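## 4. Análisis del fallo: paradas de emergencia espurias en el borde de sombra

### 4.1. Descripción de la incidencia

Durante la campaña de validación en simulación, el vehículo de reparto Festen ejecutó 1070 recorridos sobre el entorno Clombridge con la configuración nominal del planificador. En 26 de ellos el módulo de seguridad activó la parada de emergencia sin que existiera obstáculo alguno en el corredor de avance. La parada se produjo siempre con el vehículo en movimiento rectilíneo y a velocidad de crucero, y en cuatro casos la deceleración superó el límite admitido para la carga transportada. No hubo colisiones.

El problema se clasificó en un primer momento como ruido del estimador de profundidad. Esta hipótesis se descartó al comprobar que las activaciones se concentraban en un mismo tramo y que se reproducían con distintas semillas del generador de ruido. El registro mostraba, en cada caso, un obstáculo de altura no nula declarado por la rama monocular del detector, sin confirmación por parte del lidar simulado. La lógica de fusión heredada de Virnum concedía prioridad a la rama que declarase ocupación, de modo que una única fuente bastaba para detener el vehículo.

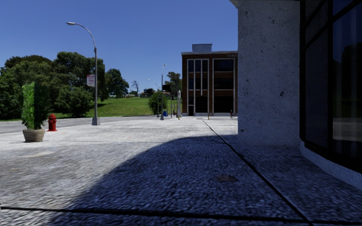
**Figura 4.** Entorno Clombridge, tramo de la plaza pavimentada.

La rama monocular segmenta el plano del suelo por continuidad de textura y asigna la etiqueta de obstáculo a toda región contigua que se aparte del modelo local de apariencia más allá de un umbral fijo. El umbral se ajustó con recorridos sintéticos bajo cielo cubierto, en los que el pavimento presenta una luminancia casi uniforme. En el tramo de la figura 4 esa condición no se cumple: la zona soleada es casi blanca, mientras que la sombra ancha del primer plano lleva el mismo pavimento a tonos gris azulados oscuros, con una transición curva que asciende desde la izquierda hacia la base del pilar de hormigón. El detector interpretaba dicha transición como la arista superior de un volumen. La textura granular sigue siendo visible dentro de la sombra, pero el descriptor empleado no normalizaba el contraste y, por tanto, no la aprovechaba.

### 4.2. Factores contribuyentes

Se aislaron los factores mediante ensayos de ablación en los que se modificó un solo elemento del entorno cada vez. La eliminación de las sombras proyectadas suprimió todas las activaciones. La eliminación de las juntas oscuras del pavimento, manteniendo las sombras, redujo su frecuencia sin anularla. Las juntas no provocan la parada por sí mismas -- su anchura queda por debajo del tamaño mínimo de región --, pero al cruzar la zona sombreada la dividen en componentes menores cuya forma se aproxima más a la de los obstáculos del conjunto de entrenamiento.

El mobiliario urbano no intervino en el fallo. El hidrante y el macetero se detectaron de forma correcta y estable en todos los recorridos, y ambas ramas coincidieron en su posición.

Existe un segundo factor, de carácter organizativo. El conjunto de escenas de regresión se había congelado en febrero y no incluía ninguna con sol directo y sombra extensa sobre el eje de marcha. La versión del detector integrada después superó la regresión completa y se admitió sin ensayos adicionales. La revisión posterior, a cargo de Noelia Paredes, concluyó que el criterio de admisión verificaba la ausencia de falsos negativos y no imponía cota alguna a los falsos positivos.

### 4.3. Medidas correctoras

Se sustituyó el descriptor por una variante con normalización local de contraste y se modificó la regla de fusión. Una ocupación declarada solo por la rama monocular produce ahora una reducción de velocidad; la parada completa exige confirmación del lidar o persistencia de la detección durante cuatro ciclos consecutivos. La reducción se aplica de inmediato, por lo que la distancia de detención se mantiene dentro del margen exigido en el análisis de riesgos.

La repetición de los recorridos fallidos con ambas modificaciones no generó paradas espurias. Queda pendiente la validación en la pista exterior de Gallardo, donde el asfalto presenta reflejos especulares que el modelo de iluminación del simulador no reproduce. Hasta disponer de esos datos, la regla de fusión anterior permanece activa en el vehículo físico.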